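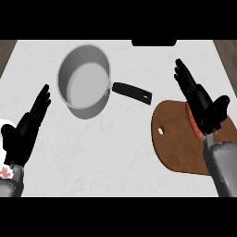 Simulated kitchen render by Emese Bozsik

Kitchen tips for people who teach robots to cook (in software, at least!)

Most of what I know about pan handling code I learned at the counter, with the simulator open on a laptop beside the real stove. A few habits that have saved me whole evenings:

Start with one saucepan and one cutting board. It's tempting to load every bowl in the asset library, but a planner that can't reach past a single long handle won't do better in a crowd. Get that working, then add clutter.

Treat the handle as its own collision shape. A pan wrapped in one big box eats up half the counter, and your arms will take the silliest detours around thin air. Split it into a bowl and a bar and watch the paths straighten out - it's a lovely moment.

Pale marble with gray veins is a great test surface. Shiny steel on near-white stone is hard for segmentation, so if your masks hold up there, they'll probably cope with butcher block too. I keep 86 saved views of the same counter under different lights and rerun them after every change to the perception code.

Soft slices need a gentle limit on grip force. Kieran Daly sets his in a small config file called Rundach, one line per food, and I copied the idea shamelessly. Tomato gets the lowest number!

Plan both arms together. I used to plan left, then right, and the second arm kept finding its way blocked by the first. Joint planning takes longer (around 19 seconds on my old machine) but I fix far fewer collisions by hand.

Save the random seed with every run. Put it in the file name, where you'll see it.

And run the long batches overnight. Mine start Saturday after dinner, once the real dishes are done - by breakfast there's a log to read with the coffee.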